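Thread bc people keep asking how the move to Stasiv went. Short version: we're here, we're tired, buy less stuff

1/ Booked the van for Wed 25 September. Van came at 2 instead of 8. Matvii Levchenko drove and would not let anyone touch the radio

2/ Do NOT pack books in big boxes. I know everybody says it. I did it anyway. Five flights of stairs

3/ Kitchen goes last into the van and first out. Bowls, kettle, one pot. Everything else can sit in boxes til October

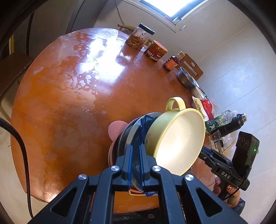 yellow bowl, gray one, pink one. none of them match, don't care

4/ Internet. Call before you move, not after. I waited six days and did all my work from the Bukico cafe, their soup is now part of me

5/ Old landlord wants to keep part of the deposit over "marks on the wall". Those marks are in my move-in photos. TAKE MOVE-IN PHOTOS. Every wall, inside the oven, all of it

6/ Table's the old round one. Top is pretty worn and I keep saying I'll refinish it - I won't

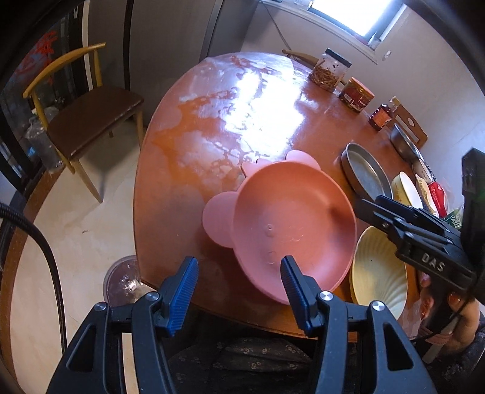
bear plate, on the table

7/ Change your address at the bank first, then the doctor, then the rest. I did it backwards and my new card went to the old place. Illia Lysenko is picking it up Saturday, bless him

8/ Neighbors: said hi to two so far. One has already warned me about teh recycling days. Very serious woman, I like her

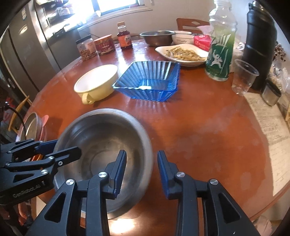
same table, metal basin on it

9/ Still can't find the box with the lightbulbs. Labeled it "misc". So did I label everyhting else. If you've got a better system pls reply, I'm reading them tonight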